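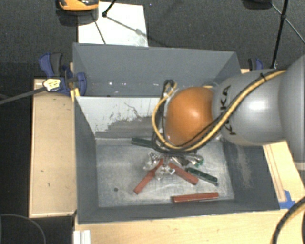 Hedton Bin Picks, data card

Last edited October 16, 2022

What this is

261 recorded episodes of one robot arm attempting to pick bar-shaped pieces out of a gray bin. Collected by the Barnotbridge group for training grasp policies. The collection code is called Flolar and lives in its own repository.

What we would not claim

The proposal called this a "general manipulation dataset." It isn't one. It has one arm, one gripper, one kind of bin and a short list of parts. If your policy does well on the held-out split, you have learned that it does well on our bins.

How episodes were gathered

An operator drove the arm for every episode. A fixed camera recorded the work, and joint states were logged alongside. Each episode ends on a lift or at 30 seconds, whichever comes first. Pieces were dropped back in by hand between episodes, so the layouts are as random as a tired person makes them. We never measured how random that is, and I suspect not very.

We planned 400 episodes. The rest were thrown out for clock drift between the arm log and the video, or were never recorded.

Known problems

Worn metal. The bottom of the bin is bare and scuffed and throws pale reflections. Depth estimates there are poor. Some people will call this realistic variation. I call it noise until someone shows me otherwise.

Occlusion. The cables and the arm's own joint hide part of the gripper, often at the moment you care about. Contact labels were made from video by two annotators, who disagreed more than I would like.

Color. Red bars stand out from the metal and dark green ones much less so. Check your results per color before you average them.

Labels. "Success" means the piece cleared the rim. In 6 episodes it then fell, and those are still marked as successes in v1.

Splits

Train and test were split by episode, from the same sessions. Gulyás, our older baseline, scores well on this split and I don't trust the number. A split by session is on the list — no date for it yet.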